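Chapter 6
Reading the Playfield: Shape, Color and the Player's Eye

Before we get to the drawing software, and I promise we will get there before this chapter is over, I'd like you to think back to the first video game you ever loved. Chances are you can still call up the shape of the little ship or the hopping creature you steered, even if the name of the game is long gone. That memory is what this chapter is built around. A player in the middle of a busy level has only a moment to decide what to grab, what to dodge and what to shoot at, and the artist has to help with that decision long before the player has time to think about it.

In the last chapter we followed the two-person team behind Gestosham as they worked out how their hero should jump, and you'll remember that by the end of it everything on the screen was still a plain gray block. This was a perfectly good way to test jumping (I still do it myself, and I'd encourage you to do it for longer than feels comfortable). But gray blocks can't tell a player very much. Once there are coins and hazards and doors and enemies all moving at once, each kind of thing needs a look of its own, and that look has to hold up at the size of a thumbnail.

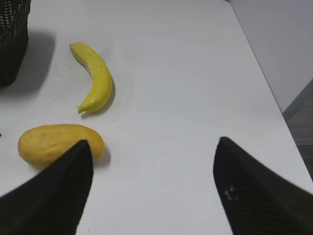 Artists who work on pickups, the items a player collects along the way, usually start with the silhouette, meaning the outline of a thing filled in with one flat color. If you can still name the object when all the detail is gone, you have a strong silhouette. Fruit has been a favorite for pickups since the early arcade days, and it makes a fine first exercise. Take a banana and a mango, both yellow, sitting on a white table. Color is no help in telling them apart, so your eye goes straight to the outline, with the long shape on the one hand and the plain oval on the other. Now imagine both of them shrunk down and sliding past while something is chasing you. The banana will survive that treatment nicely. The oval may need some help, perhaps a leaf or a thick dark edge, or it could be mistaken for an egg, a coin or a stone.

Noelia Nieto, who drew most of the items for the puzzle game Stondholm, kept a folder of more than 2,000 small black outlines, and each new item had to be laid beside its neighbors in that folder before she would let herself color it in. It sounds like slow work, and I'm sure there were evenings when it felt that way, but she told me it saved her a whole month of repainting near the end. Her favorite story concerned a key and a wrench that looked so alike in outline that testers kept carrying the wrong one to the door. She redrew the wrench in August and the complaints stopped.

Silhouette does half of the job, and contrast does the other half. By contrast we mean the difference between an object and whatever is behind it, and that difference can be in hue (red against green), in value (light against dark) or in saturation (vivid against dull). Beginners tend to lean on hue alone, and then wonder why their handsome red gems vanish against a green forest when the screen is turned to grayscale.
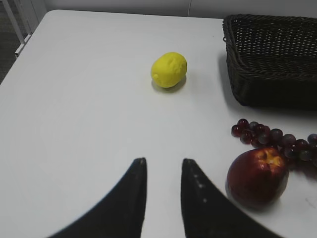

The easiest way to control contrast is to keep your backgrounds quiet and spend your strongest colors on the things a player can touch. In the racing game Olley, the tracks are painted in soft, dusty tones so that the boost tokens can be as loud as they like. You can get a feel for this with things from the kitchen. A bright yellow lemon on a white tabletop, with a pale gray wall behind it, draws the eye at once, and most of that pull comes from saturation. Squint, though, and think about value alone. Yellow is a light color and so is white, which means the two sit closer together than you might expect. The faint gray shadow under the lemon is a real friend here, and many game artists borrow the trick by painting a soft dark patch beneath each pickup, even in a world with no sun in it.

We'll come back to shadows in Section 2, where the flying levels of Haworth will show how a shadow can also tell the player how high something is off the ground. For now, please get out a pencil and a few sheets of scrap paper. The first activity is done entirely by hand, and you'll want plenty of room to make a mess.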